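Technician, gear assembly cell (part-time, fixed term)
Teketik, Etville workshop
Posting no. 837

Teketik is looking for one technician to look after the gear assembly cell at our Etville workshop. The job is part-time, three shifts a week, and runs for 7 months with a start in November. Pay is hourly and is set at interview.

The cell is called Inia. It picks up small gears and sets them on a disc with upright pegs, on a cloth-covered work surface. Your job is to keep it in a state where it can do that all day.

What you will do:
Check the red gripper fingers at the start of each shift and replace worn grip pads
Look over the arm cables for rubbing, tight bends and loose plugs
Straighten the cloth and put the gears and disc back in their start positions
Check the bolts on the aluminum frame and retighten as needed
Run the 50-cycle test after any repair and write the result in the cell log

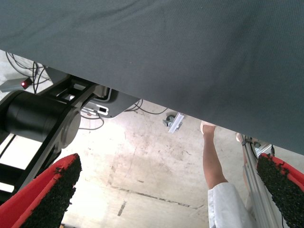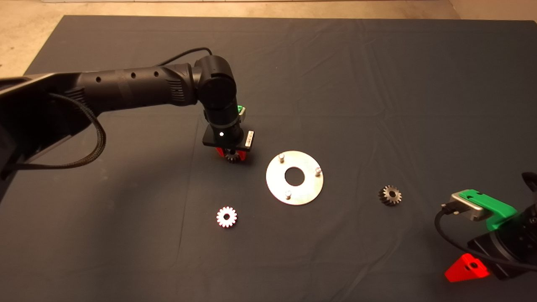 Gripper fingers at the Inia cell; the second photo has a gear held in them.

Posted by Beyene
Cell Maintenance Lead, Teketik Etville

You should have worked with hand tools on small machines for at least a year. Bikes, printers, sewing machines and vending machines all count. You need to be able to read a simple wiring drawing and use a multimeter. Robot experience is useful but we will train you – the first 6 shifts are paid training alongside the person now doing the work.

The job involves kneeling and reaching under the work surface to get at cables. The floor is concrete and we supply knee pads. Shifts start at 7 a.m. Lockout must be applied before any work on the arm or grippers, with no exceptions for quick jobs.

To apply, send a one-page resume and a short note about something you have repaired – what was wrong with it, and how you found out. Put the posting number on both. Applications can also be left at the Etville front desk. We will call the people we want to meet, and interviews include an hour at the cell changing a set of grip pads.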